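Equipos > Manipulación > Estación de captura Dotow
Buscar en el catálogo Buscar

Estación de captura Dotow

Dilleo suministra la estación Dotow para el registro de demostraciones destinadas al entrenamiento de modelos de manipulación. El programa de trabajo incluye tareas de agarre con envases y vasos. Cada licencia admite 2 puestos y 32 tareas definidas por el usuario.
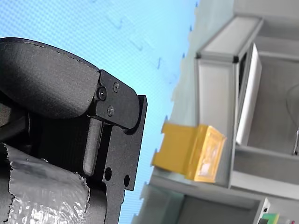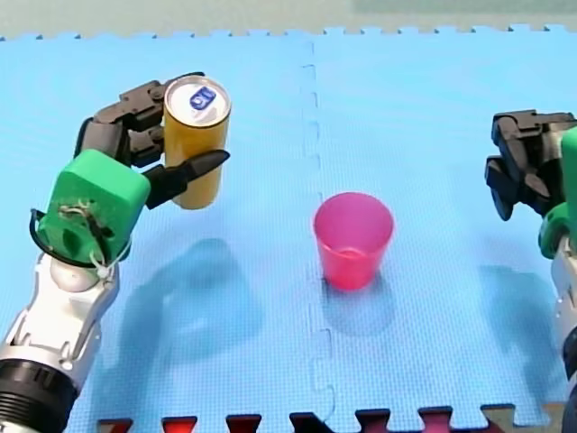

¿En qué formato se entregan los episodios?
Los episodios se exportan en el formato abierto de Doltix, con un archivo por demostración y un índice común de tareas.

El conjunto inicial consta de 1.334 demostraciones revisadas. Ref. 104. Ficha actualizada el 07/07/2026.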